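5.3 Routing the live view to more than one output

Temgate Stage sends the headset view, the tracked camera view and the combined view to separate outputs. Each output runs as its own process, so a stalled projector feed does not hold up the recording. Complete section 5.2 (camera calibration) before you start.

You will need:
- A host computer with Temgate Stage installed
- The Iver capture card, seated and showing a green status light
- One network cable per remote display
- The calibration file saved in section 5.2

Opening the outputs

1. Close any VR application that is running on the host.
2. Start Temgate Stage and choose Session > New.
3. Load the calibration file. The camera name appears in the left column.
4. Open the Outputs tab and click Add. The first output is always called Main.
5. Set the source for Main to Combined.
6. Click Add again for each further display. Up to four outputs can run on one host.
7. For a remote display, enter the address of the receiving computer and set the port to 1321. Both ends must use the same port.
8. Click Apply. The outputs go live in the order they are listed.

Note: Changing the source of an output while it is live blanks that output for a moment. The others are not affected.

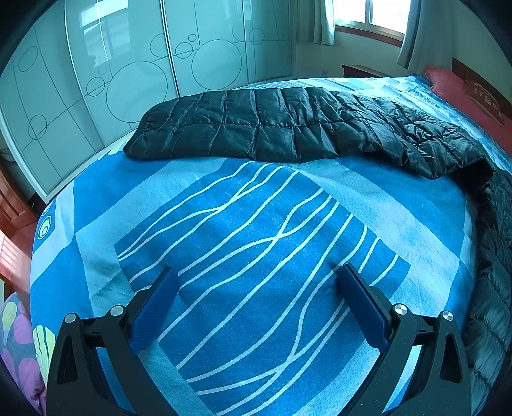
Combined view, camera source only, no layers added.

Setting the delay

The camera signal reaches the host later than the headset signal. If the delay is left at zero, virtual objects move ahead of the hands that hold them.

9. Select Main and open Timing.
10. Set Headset delay to 40 ms.
11. Move a controller quickly from side to side in front of the tracked camera and watch the combined view.
12. If the virtual controller leads the real one, raise the value in steps of 1 ms. If it trails, lower it.
13. When the two line up, click Copy to all.

With the Kohlhase lens adapter fitted, start at 39 ms and adjust from there. The adapter profile is listed under Camera > Optics and must be selected by hand – it is not detected.

CAUTION: Do not unplug the Iver card's input cable while an output is live. The driver can lock, and the host must then be restarted.

Recording

14. Tick Record beside each output you want to keep.
15. Choose a folder on a local drive. Network folders are not supported.
16. Set the bit rate. The default of 4000 kbit/s is enough for a preview copy. Raise it for footage that will be edited.
17. Press F9 to start and F9 again to stop.

Each output is saved as a separate file with a shared time code. Files can be opened in Ular Edit or any editor that reads the time code track.

If an output stays black

- Check that the source is not set to None.
- Check that the firewall on the receiving computer allows the port entered in step 7.
- Remove the output, click Apply, then add it again.

Output settings are stored with the session. Calibration is stored separately – see section 5.2 for backup.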